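Finding out why a simulated arm stops short of its target
Friday, January 17, 2020

Use these steps when an arm in simulation halts with its jaws open, reports no error, and never picks anything up. We met the fault on the Felerham bench scene after moving it to a new controller build. The same checks should work on any scene with a camera on the wrist.

You need the run log, the wrist camera recording and write access to the scene file. Make a copy of the scene file before you start.

Step 1. Stop the run and save the log

Do not reset the scene first. A reset puts every joint back to its home pose and clears the last command, so you lose the two values you need. Pause the physics, write out the log, then export the camera views.

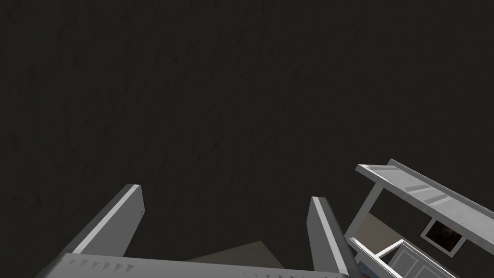
Render: Munasinghe simulation notes

Step 2. Check which way the wrist is pointing

Compare the last commanded wrist angle with the last reported one. If they agree, the arm went where it was told and the fault is in the target. If they differ by more than 3 degrees, the arm was held back, either by a joint limit or by a contact. Ours agreed, so we left the joint limits alone.

Look at the camera view as well as the numbers. A wrist aimed at a wall or off past the furniture can still give tidy figures in the log.
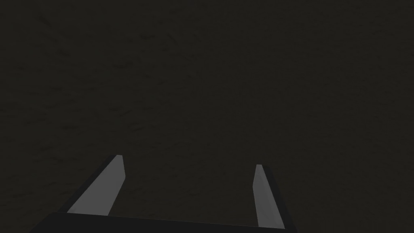

The depth reading is the next thing to check, and it was where our fault lay. Grastska, the planner we use, takes one depth value from the middle of the view and sets the stopping distance from it. It gives up without a warning if the value is missing. Dark surfaces with little pattern are a good test of this. With nothing ahead of the open fingers but near-black texture, there is no edge or object to compare the reading against, so print the value itself. Ours was 0 on every tick.

Step 3. Find out why the depth value is missing

Open the camera block in the scene file and read the buffer size. The planner expects 256 by 256. Our new build had written 40 by 40, and the planner was asking for a pixel outside the buffer. Correct both numbers, save, and reload the scene in full. A quick reload keeps the old buffer.

Step 4. Make the fault show itself next time

In the Redadus safety settings, turn on "stop on empty depth". It is off by default. Then set the retry limit to 2. Do this before any code goes near a real arm, where a missing distance could mean a collision.

Step 5. Run again with objects in view

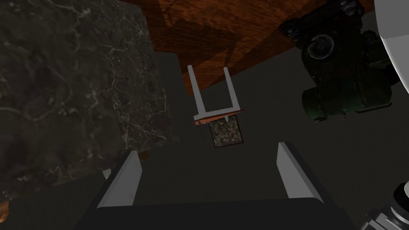
Wrist view with the jaws open, a small square block and a white U-shaped frame between them.

Pick a view like this one, with clear edges at different distances. Print the depth at the block and again at the floor beside it. The two values should differ. If they match, go back to Step 3 and check that the file you edited is the one being loaded.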